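Ginbridge Makers Help > Robotics > Arms and grippers

Arm overshoots when picking small objects, fine on larger ones

Posted 5/20/25 by sotiropoulos_bench

I am setting up an arm in a shared workshop. It has a two-finger gripper, a wrist camera and a fixed side camera. The control software is my own and sits on top of a library called Pallico. The task is to move things between a bin, a basket and the bare tabletop.

Toy donuts are no trouble. Anything the size of a marker is a problem: the fingers close past it or push it along the wood. The error is always in the same direction, away from the base. I redid the wrist calibration in March and the numbers looked reasonable.

Views from the wrist camera and the side camera: 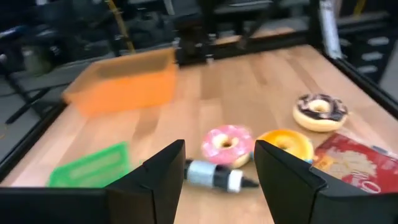
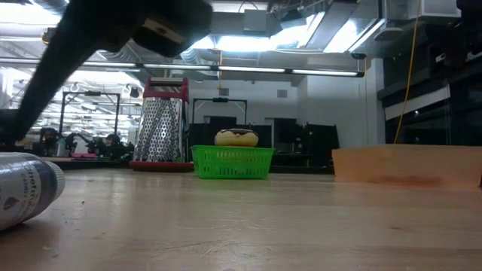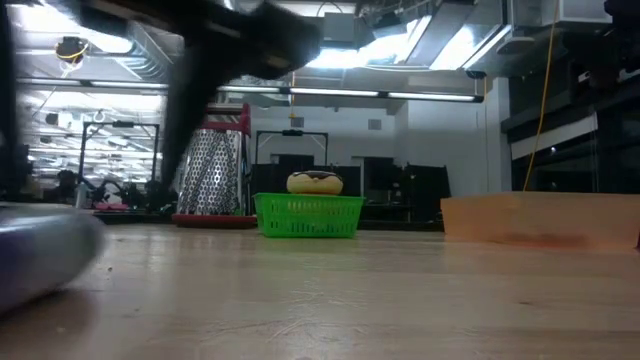 What I have tried so far:

Lowering the approach speed to 90 mm/s. Slightly better, still misses.
Re-seating the camera bracket. No change.
Running the same target 3 times from a cold start. Same offset each time, 4 mm give or take nothing I can measure.

Is this calibration, or is it timing between the camera and the joint readings? I would like to know which before I take the wrist apart again.

susa_k

Probably backlash. Cheap gearboxes all do it. Tighten everything and try again.

pallet_and_pin

Backlash would not normally give you the same offset from the same start unless you always approach from the same side. You may be doing that, so it is worth ruling out, but I would look at timing first.

Test it this way. Put the marker down and tape it so it can't roll. Drive to a pose above it, stop, wait 2 seconds, and only then grab a frame and compute the target. If the offset disappears, your calibration is fine and you are pairing an old frame with a newer joint position. If it stays, the hand-eye transform is off and slowing down was never going to fix it.

You say 90 mm/s was slightly better, which leans toward timing. A pure transform error does not care about speed. I would want actual numbers at both speeds before trusting that, though.

Two other things to check:

The tool center point. If it was set with the fingers open and they swing in an arc as they close, the tips end up at a different height and reach. A donut hides that. A marker will not.

Table height. If you project the pixel onto a plane and the plane is set too low, the target lands farther out whenever the camera is looking outward at an angle. That gives you a constant direction of error - away from the base, as you describe. Touch off on the bare wood near the pick spot and compare it with the value in your config.

sotiropoulos_bench

Ran the stop-and-wait test. The offset shrank but did not go away, so it looks like both. The table plane in my config was 3 mm low. I have corrected that and am now adding timestamps to the joint log. Leaving this open until the marker picks are repeatable.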